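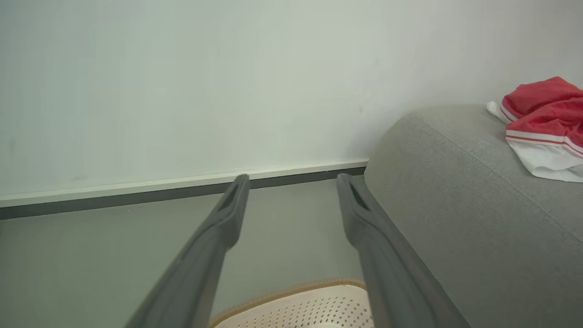 Plain white wall and baseboard

Painting a Room in White: Your Questions
Updated 16/07/2025 by Adjoa Lamptey

I love white walls, and I get more mail about them than about every other color put together! Keep the questions coming.

Which white should I start with?
Get sample pots and paint big squares on at least two walls. Look at them at breakfast and again with the lamps on. I was completely sure about Cudholm White until I saw it at night next to our yellow hallway light, and then I fell for Nevlow, a touch warmer and so much kinder to an old room.

Do I really have to wash the walls first?
Yes, please do! A bucket of warm water with a little dish soap is fine for most rooms. Kitchens need a proper degreaser. Let everything dry overnight.

Walls first or baseboards first?
People argue about this one forever. I go ceiling, walls, baseboards, and I cut in the top of the baseboard last with an angled brush (a good one, it's worth the money). If you're steadier with a roller than a brush, do the trim first, let it harden for a few days and tape over it.

What finish goes where?
Matte on the walls if they have dents and old patches, eggshell if you have kids or dogs. For baseboards I like satin. It wipes clean and it has just enough shine to show where the wall stops.

Can the walls and trim be the same white?
Oh yes, and it looks wonderful in small rooms. Same color, two finishes.

How many coats?
Two over an old white. Over a dark color, prime first and then plan on two or three. My sister's red dining room in Baidoo took 4 in the end, and she skipped the primer, so there you go.

How do I get rid of the little gap above the baseboard?
Paintable caulk! Cut the tip of the tube small, run a thin bead, smooth it once with a damp finger and leave it alone. Going back over it makes ridges.

My patches show through. What went wrong?
Bare filler soaks up paint faster than the wall next to it. Sand it, spot prime, then roll the whole wall from corner to corner.

Is it all right to paint in November?
Sure, as long as the room stays warm while the paint dries. Check the lowest temperature on the can. Drying takes longer, so leave extra time between coats.

How should I keep leftover paint?
Lid on tight, somewhere that doesn't freeze, with the room and the color name written on the can. I have a can marked only "Sivow, upstairs" and we have painted every room upstairs.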